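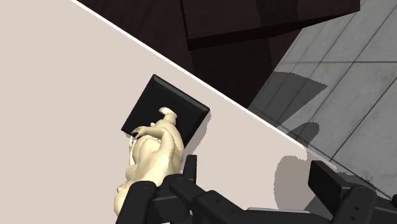 Outdoor Leadership 2 -- Session 7
River crossings and reading the weather: handout

Bring this on the Skundavbridge trip in April. Print it, don't rely on your phone. If you missed last session get the map notes off someone first or half of this won't make sense.

Before you leave the road

Forecast -- check it the night before and again at breakfast. Read the one for the ranges, not the town one. Listport can be sunny all day while the head of the valley is getting hammered. Look at:
- rain in the catchment (upstream of you, not where you're standing)
- wind direction, and when the change comes through
- freezing level
- what fell over the last couple of days. Ground already soaked = river comes up faster

Intentions. Written, left with a person who will act on it. Route, party, vehicle rego, a time to raise the alarm. "Back in the arvo" is not a time.

Should we cross at all?

Default answer is no. Start there and talk yourselves into it, as a group. Anyone can say no and that's the end of it, no arguing on the bank.

Don't cross if:
- water is discoloured and wasn't earlier
- you can hear boulders rolling on the bed
- sticks or logs coming down
- surface in the main flow is moving faster than you walk
- you can't see a safe run-out below
- someone is cold, rattled or just plain tired

Speed test: throw a stick in, walk along beside it at normal pace. If it beats you, too fast. Slower doesn't mean safe, still have to look at depth and the rest of it.

Picking the spot

Three things: entry, exit, run-out. People get the first one and forget the other two. Low banks both sides. Shingle bottom is good, big greasy rocks bad. Braided sections usually better than one deep channel, but plan the whole lot before you step in, last braid is often the worst. Stay well upstream of trees in the water (strainers). Bends -- deep and fast on the outside.

Look at the far bank for undercutting. Hard to get out of if the bank keeps collapsing on you.

Getting ready

Boots on. Always. Overtrousers off, they drag. Gaiters are fine if they're snug. Everything inside the pack liner and the liner tied off, trapped air helps the pack float. Hip belt stays done up, chest strap undone. Shorten pole straps or take hands out of them. Agree on signals now because you wont hear each other midstream.

Mutual support (the one we practise)

Groups of 2 to 5. Strongest person at the upstream end. Line up side by side, parallel to the current, so the upstream person breaks the flow for the others. Arms go between your neighbour's back and their pack, grab the far shoulder strap or hip belt. Move together, angle slightly downstream, small steps, don't cross your feet. Eyes on the far bank, not the water.

If it gets too deep -- stop, say so, back out the way you came. Don't turn the line around in the current.

If you go in

On your back, feet first downstream, knees bent, toes up. Keep the pack on if it's floating you. Scull toward the nearest bank, angle across, don't fight straight upstream. Don't stand until it's shallow and slow, foot entrapment is how it goes wrong in knee deep water. Strainer coming and no way round: roll over, swim at it head first and get up on top of it.

Waiting it out

Usually the right call. Short steep rivers come up quick and often drop quick too once the rain stops. Put a stick or a small cairn at the waters edge and check it every half hour. Camp well above flood level, not on the island, not on the nice flat shingle. Carry a spare day of food so waiting isn't a hard decision.

Case study for next time: Trelen Stream

Read pages 7 to 14 of the Urbańczyk reader. Party reaches the stream at 2 pm, steady rain since morning, hut on the other side, one wet sleeping bag. Come with notes on:
1. What did they know at the carpark that they didn't use?
2. Last point where turning back was easy?
3. Who was making the decisons, and did the rest of the group know that?
4. Write the intentions note they should of left. 5 lines max.

Gear check is at the shed before we load the van. Pack liner, wool or fleece top and bottom, warm hat, dry socks kept for camp. Jeans stay home.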